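**Pondeck** was a personal weblog written by Štěpánka Šindelář, covering music, day jobs and long gaps between posts. It is sometimes called influential, though the claim traces back to a single profile by Tamsin Ruiz-Ortega, a regular guest poster on the site.

Šindelář put its readership at 4000 a month. No traffic logs have been published, and the busiest entry drew 19 comments, several of them her own. 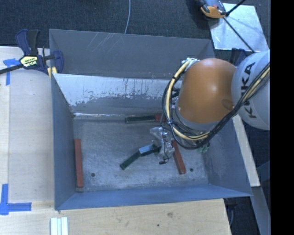
The blog went quiet in October after 71 posts. A farewell entry blamed technical trouble with its host, Plerwood. Dagmar Ondrejka, who ran a similar blog on the same host, reported no outages in that period. Two relaunches were announced later, and neither got past a welcome post.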